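Getting an old microscope going again
2020-01-22
By Nimal Selvanayagam
Print this page | E-mail this to a friend
2 comments | 60 shares

My old microscope came out of the loft in July and it has taken me until now to write it up. It is an Altel student stand, monocular, bought second-hand in 1984 when I was doing evening classes in Clirnthorpe. The number stamped under the foot is 2301. I have never found out if that is a model or a serial number, and the one catalogue page I have doesn't say.

It had been in its wooden box the whole time, which kept the dust off, but a closed box does nothing for grease. The coarse focus would not move. The fine focus turned but did nothing. The mirror was fine, the stage clips were fine, and the view down the tube looked like fog.

I will go through it in the order I did it, with the mistakes left in.

The coarse focus

On this stand the coarse focus is a rack and pinion, with the tube sliding in a dovetail. The grease in the dovetail had gone to something like toffee. I had read that you can warm it with a hairdryer and I tried that first. It moved a little and then stuck again as soon as it cooled, so all I had done was move the problem up by a few millimetres.

What worked was taking the tube right out. There are two small screws on the pinion cover. I did them up too tight again when I put it back, and had to slacken them both, because they set how stiff the knob feels. If the tube drops under its own weight they are too loose, and if you have to grip the knob they are too tight. I settled on a quarter turn back from where the knob began to bind.

I cleaned the old grease off with white spirit and cotton buds, then went over it again with a wooden cocktail stick for the corners of the dovetail. It took most of a packet of buds. The brass underneath was in good order. New grease went on very thin. I used a damping grease from Ranasinghe, who sell clock and instrument supplies by post, and the smallest pot they do will last me the rest of my life.

The fine focus

I was nervous about this part and left it for several weeks. The fine focus on the Altel is a lever pushed by a screw, and there is a spring above it. Mine had no return. Turning the knob one way lifted the lever, turning it back left the lever where it was. It was old grease again, on the slide this time, and the spring was not strong enough to push through it.

I took photos at every step on my phone and I am glad I did. There is a ball bearing at the end of the screw, a single one, loose, and it rolled out on to the kitchen floor. I found it under the cooker with a magnet on a stick. Put a towel down before you start.

Once it was clean the spring did its job. The backlash is still there, a bit less than an eighth of a turn, and I have decided to live with it. When I focus I always finish by turning the same way, and then it doesn't matter.

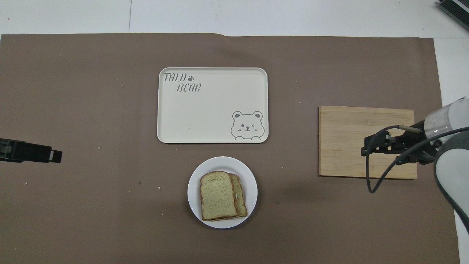

The optics came last. There are three objectives on the nosepiece, a 4, a 10 and a 40, and one eyepiece. The fog turned out to be mostly on the eyepiece, on the inside of the top lens. I unscrewed the top, blew the dust off with a rubber bulb, breathed on the glass and wiped it with lens tissue, from the middle outwards. I did that three times with a fresh piece each time. It came up clear.

The 4 and the 10 only needed the front lens doing. The 40 was worse. It had dried immersion oil on it, which should never have been there, as it is a dry objective. I suspect that was me in 1984, or whoever had it before me. It took a tiny amount of lighter fluid on a tissue, and some patience. I looked at the front of it through the eyepiece turned upside down, which makes a decent magnifier, and kept going until I could see a clean reflection of the window.

I did not take the objectives apart. I have seen people online do it, and they seem to spend a long time getting the lenses centred again. If there is a bit of haze in the 10, and I think there is, it can stay.

Light

The stand has a mirror, flat on one side and curved on the other. I had forgotten how much of microscopy is fiddling with a mirror. The flat side is for use with a condenser and the curved side is for use without. My stand has no condenser, only a disc with five holes in it under the stage, so it should be the curved side every time. I had it the wrong way round for the first two evenings and wondered why the 40 was so dim.

Daylight from a north window is good but we don't get much of it in January. I tried a desk lamp with an ordinary bulb, which showed the writing on the bulb in the middle of everything. A piece of tracing paper taped across the shade fixed that. Later I bought a small LED lamp and put the tracing paper on that instead, and it runs cool enough to leave on for an evening.

Then the smallest hole in the disc for the 4, the middle ones for the 10, and the largest for the 40. That is only a starting point. If the subject is pale and you can't make out its edges, go down a hole.

Putting a camera on it

I had not planned to do this. My neighbour Nusrat Patwary teaches biology and came round to look at some pond water, and she asked why I wasn't taking pictures. I held my phone up to the eyepiece and got a small bright circle with a black surround, moving about. She said she had an eyepiece camera in a drawer that I could borrow, a Tandance, and brought it over the next evening.

It goes in where the eyepiece goes. The tube on my stand is the ordinary 23 mm size and the camera went straight in, which I had not expected with something this old. There is a USB lead that goes to the laptop. The software came on a small disc and my laptop has no disc drive, so we used the ordinary camera program that was already on there, and it found it without any trouble.

Some things I noticed:

The camera sees much less than the eye does. With the eyepiece in, the 4 shows me most of a small leaf section. With the camera in, I get a rectangle from the middle of it. I had thought something was wrong, but it is just that the sensor is small. You can get a reducing lens that screws on the front and helps a bit. I haven't bought one.

The focus is not in the same place. If I focus by eye and swap the camera in, I have to bring the tube up by a fair amount. With the 40 I do this very slowly and look from the side first, as the gap between the lens and the slide is tiny.

It is heavier than the eyepiece. With the tube sliding freely again, the extra weight made it creep down, so the picture drifted out of focus while I was looking at it. I went back to those two screws and nipped them up slightly. It is a bit stiffer by hand than I would like, but it stays where it is put.

Colour needs setting. Everything was yellow with the desk lamp and blue with the LED. There is a white balance button, and you press it with a clear bit of slide in view. Turn off automatic exposure if the program lets you, or the brightness will jump every time something swims past.

The table matters. I had the stand on the kitchen table, and each time the washing machine got going the picture shook at 40. By eye I had hardly noticed it. A folded bath towel under the foot took most of it out, and waiting for the washing to finish took out the rest.

What I have looked at

Onion skin first, the same as everybody. Then pond water from the ditch behind the allotments, which in winter is quieter than I remember but did have some rotifers in it. Salt crystals growing out of a drop as it dried, which makes a good short film. A bit of moss. The edge of a stamp.

The best picture so far is of a moss leaf at 10, one cell thick, with all the green showing in it. I have had it printed and Nusrat has a copy in her classroom.

I have given the camera back and ordered one of my own, the same make, one model up. I don't know yet if the extra pixels will show anything with objectives of this age. When it comes I will take the same moss slide with both, if she will lend me hers again for an evening, and put the two side by side.

Still to do: the box needs a new catch, and I want to find a second eyepiece. If anyone has the instruction leaflet for the Altel I would be glad of a scan.

2 comments
E-mail this to a friend | Print this page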